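Teaching Tremley to Clear a Table
Project report by Coralie Hollis

What I wanted to find out

My question for this project was pretty simple: if you show a two-armed robot enough tidying up, can it learn to copy you? The robot is called Tremley (my supervisor's pick, not mine!) and I drove it by hand for seven weeks, mostly before breakfast. Each go at a job gets saved as one episode, and the learning program, Merrick, trains on the whole pile.

I split the work across two folding tables so Tremley had to learn which one to look at. Plastic dishes came first, as I figured they'd be the most forgiving.
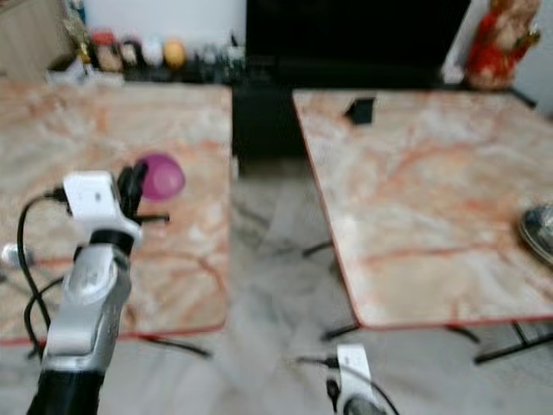
My first 92 episodes were pretty rubbish. I kept stopping halfway through a reach to think, and Merrick happily learned to stop and think too. I binned the lot and made myself a rule: if I hesitated, I started the episode over.

Cutlery

I was dreading this one. A fork lying on a hard, shiny top gives you hardly anything to get hold of, and I found coming in across the handle worked far better than coming in along it. I recorded 471 cutlery episodes, changing the layout between goes and labelling each one before I forgot what I'd done.

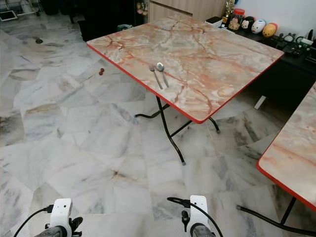 What the wrist camera added

The head camera is great for finding things, but the arm can block its view right when you need it. So I saved the wrist view as well, with the fingers always in it. My favourite bit of the whole project was watching those clips back and seeing how crooked some of my approaches were (very humbling).

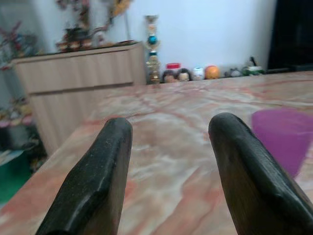

Where it got to

I finished with 3,832 episodes. Merrick's good at dishes now and still hopeless at forks, especially in the late afternoon when the light changes colour. Next term I'd like to record more evening sessions and try a softer fingertip.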